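Holovko Household Chores, wrist camera subset

README for release 6

Summary

Holovko is a collection of recorded attempts at ordinary chores by a single arm with a two-finger gripper. It was put together to answer a narrow question: which parts of a household job can a machine do today without a person stepping in, and which parts still stop it. The recordings cover kitchens, washrooms and one small packing bench. This README covers the wrist camera subset only. The fixed room cameras are released separately under the name Gakmont and have their own README.

Contents

The subset holds 2194 episodes across 20 chores. Each episode is one attempt, from the operator's start signal to the stop signal. Failed attempts are kept. 313 episodes are marked "assisted", meaning that a person touched the object, the arm or the worktop at any point between the two signals. Assisted episodes should be left out of any success rate.

Each episode folder contains:

frames, in time order
joint positions and gripper opening
a chore label
an outcome label (done, part done, not done, stopped)
free-text operator notes, where the operator wrote any

Chores are grouped by the surface they take place on. The countertop and sink group is the largest. It includes moving cookware and other vessels, wiping, placing folded towels and putting small items back where they belong. The Prirnavley site supplied all of the washroom episodes. The packing bench episodes come from Fundura and use the same gripper with different finger pads.

What the wrist view is like

Users who have only worked with room cameras should look through a few episodes before training. The view changes a great deal with distance. With the arm held back, the worktop and its fixtures can be read easily. Close to a large object there may be little else in view, and the object's outline is often incomplete.

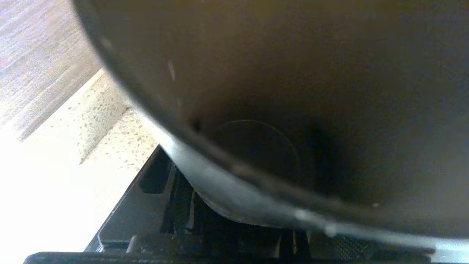
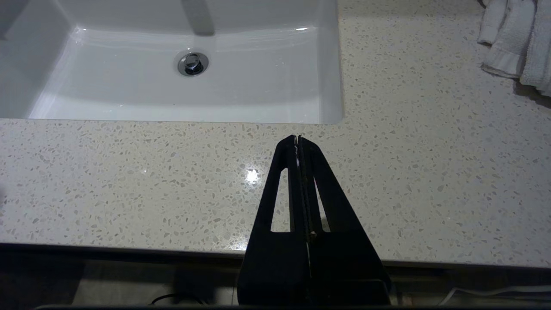
Wrist views from one countertop location. First: a dark vessel with a paler rim, at very close range. Second: the gripper with its fingers together, in front of a sink basin.

Known difficulties

Glare. Polished stone and glazed basins produce small bright spots that move with the arm. Strong side light can wash out part of the worktop completely. We have not corrected exposure. A model trained only on the evenly lit episodes does badly on the rest.

Dark curved objects. Pots and bowls with low contrast give few features to track. Depth estimates from the wrist view alone are poor on these surfaces, and the gripper opening is often the better evidence of contact.

White on white. Towels, basins and pale stone are close in colour. Segmentation masks made by automatic tools leak across these edges. The masks in this release were redrawn by hand for the towel chores and left as they were for the others.

Cables. Loose cables appear in some views. They are not labelled and should not be treated as chore objects.

Outcome labels

Outcomes were assigned from the full episode and the room camera, never from a single frame. "Part done" is used when the object ends up in the right area but in the wrong pose, such as a bowl left tilted against a tap. Labellers disagreed most often on wiping, where the end state is hard to judge. Treat wiping outcomes as weak labels.

Can it do the chores

Partly. Picking up a rigid object of known shape from a clear worktop is dependable enough to use as a baseline. Cloth, heavy cookware and anything that has to go into a basin are not. Most stopped episodes in the sink group end at the rim, where the fingers have little room and the operator called a halt to avoid a knock. We would not read these results as a forecast for other arms or grippers.

Changes since release 5

Gripper opening is now given in millimetres. Duplicate washroom episodes were removed. The Sunday session at Prirnavley was relabelled after a clock fault shifted its joint data against the frames.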